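The first thing I noticed when we started planning for robots at Dollow was how quickly everybody on the floor began talking about chairs.

I should back up. I've worked at Dollow for years, on the assembly side, where we put together small valve kits and pack them into trays. It's seated work, mostly. You sit at a bench, you pick things up, you turn them around, you put them down, and at the end of the shift your shoulders let you know about it. There are 34 of us on the line when everyone shows up. Last October the company told us it was signing on with an outfit called Vollent, and that over the next couple of years some of the benches would go to humanoid robots. Two arms, two legs, two hands with fingers and thumbs, and sitting down, same as us!

That last part got people going. Why does a robot need to sit? My friend So-ying Siu asked it in the very first meeting, and the fellow from Vollent gave a perfectly decent answer, that our benches are built at sitting height and it's cheaper to fit the machine to the bench than to rebuild the room. Fine. But So-ying had been asking for better chairs for as long as I've known her, and she wanted to know what was in the budget for the robot's seat. I don't think he had that number with him.

So here is my opinion, for whatever a bench worker's opinion is worth. I'm not against the robots. I was for about a month (I was pretty loud about it, ask anybody in the break room), and then I got picked to help with what Vollent calls the simulation stage, and I came around partway. Partway is as far as I've gotten.

The simulation stage is all done on a computer before a single machine comes through the door. They build the robot and a bit of room around it, and you look out from where its head would be, so you see its arms coming up from the bottom corners and its legs on the seat, kind of like looking down at yourself. Po-yen Lui runs those sessions for us. She's patient, and she lets you try things that are obviously going to fail. My job was to tell her how a person does the work. How do you hold a fitting while you thread the collar? Which thumb moves first? I had done that motion nearly 100 times a shift on a slow day and I couldn't tell her. I had to go back to my bench and watch my own hands like they belonged to a stranger.

I'll admit I loved that part. Somebody with a laptop was writing down what I said as if it mattered. We have a training binder at Dollow that says "seat the collar firmly," and that's the whole instruction. Every single one of us learned what firmly means from the person on the next stool. I learned it from Oi-ling Fung, who used to put her hand over mine and push. In 19 years there that might be the best teaching I ever got, and it isn't in any binder.

Which brings me to my gripe. Once that knowledge is typed up and fed into the simulation, who does it belong to? I asked our plant manager, Ming-te Huang, and he was straight with me. He said the company owns it, the same way it owns the binder. I believe that's legally right and I still don't like it. We gave up something in those sessions that we used to trade on. If you were the person who knew how to seat the collar, you had a little bit of pull. You could ask for the early shift. You could be grouchy before your coffee. Now it's a file.

I'm not asking for a royalty check – well, I'd cash one. What I think is fair is that people who spend time teaching the machines get paid at the trainer rate for those hours, and get first crack at the new jobs that come with them. There are going to be some. Somebody has to load the trays, clear the jams, check the kits, and notice when a batch of fittings comes in a hair off. Sze-wing Mak on the evening crew can tell a bad batch by the sound it makes going into the bin, and I'd like to see her title say something about that before the machines arrive.

The other thing I'd push for is time. The plan we were shown has a bench changing over and the person who sat there getting 60 days to "transition," and that word is doing a lot of work. Sixty days is plenty if you're thirty and you like computers. Oi-ling is neither one. She has seated more collars than the rest of us put together and she'd be terrific at inspection, but she'll need somebody to sit beside her for a good long while, the way she sat beside me.

And the break room. It's going to be quieter, and I don't see that in anybody's slides. Half of what keeps people at a job like ours is the talk across the bench. If you put a robot at every other seat you've cut that talk in half even if you never lay off a soul. I said so to Po-yen and she wrote it down, though I'm not sure which column it went in. Keep the people next to each other, is my suggestion. Put the machines together at the far end and let us have our row.

As I write, in April 2020, the whole thing has slowed down and the first machines have been pushed back with no new date. I've heard folks say good, maybe it'll all go away. I don't think it will, and I'd sooner use the extra months to get the pay and the training settled on paper. So-ying is still working on the chairs. 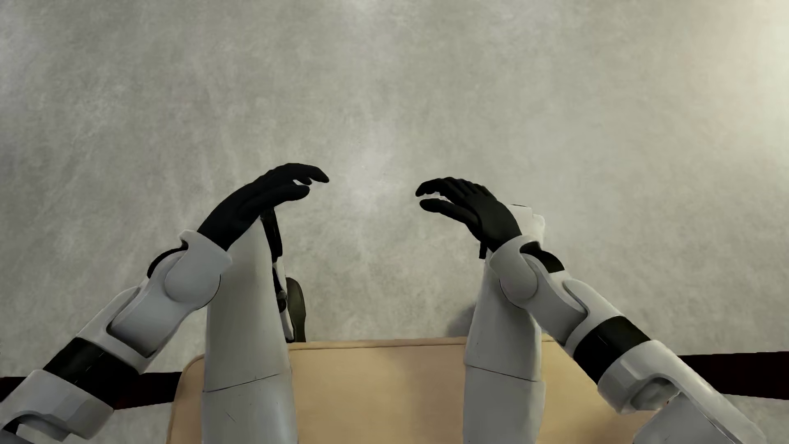
Should workers who help teach a robot their job be paid extra for it?

I think they should get the trainer rate for every hour they spend on it, plus first pick of the new jobs that open up when the machines come in. It's teaching, and at our plant teaching a new hire already pays more than bench work does.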